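Morari Promises "Zero-Waste" Kitchens by March

29 November 2020

Morari, the home goods chain, says it will stop selling dry food in plastic bags at all 60 of its stores by March. Shoppers will fill their own containers from bins instead, or pay a deposit on one of the store's.

We have heard this sort of thing before. The chain made a similar pledge for its Vullau stores, and the bins there still share an aisle with a wall of bagged rice. 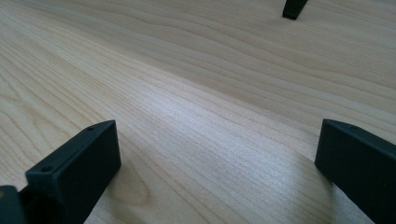
The company says the switch will save 400 tons of plastic a year. Asked how it got that number, a spokesperson sent us a two-page brochure that repeats it twice. There is no word on the liners inside the bins, or on what the suppliers ship the food in before it gets to the store.

Then there is the price. The deposit is $7 per container, and you get it back only at the store where you paid it. Pirska, a rival that tried refills and dropped them, charged no deposit at all.

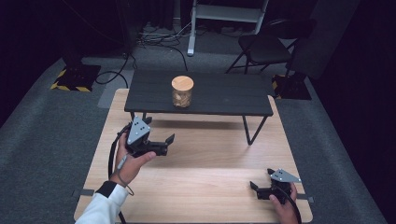 Morari's brochure calls refilling "a return to how people have always shopped" and points to an 1811 general store as proof. Maybe so. Plenty of homes already keep dry goods in a glass jar with a wooden lid, and those households didn't need a chain store to tell them to. What they could use is a lower price per pound, and the brochure doesn't mention one.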